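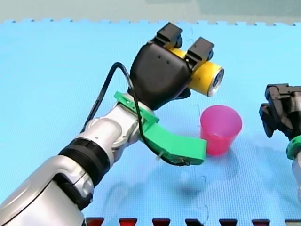
Eirini Manolakis reckons step 3 is the one everybody rushes, so please take your time there!

Home | Guides | Contact
Dec 26, 2020, Sirkura Garden Guides

Setting up your worm farm
1. Soak the coir block in a bucket for 15 minutes.
2. Spread it over the bottom tray and add torn newspaper.
3. Tip in the worms and leave the lid off for 16 minutes. They love to burrow!

Caution: no citrus or onion.

We use cookies. Accept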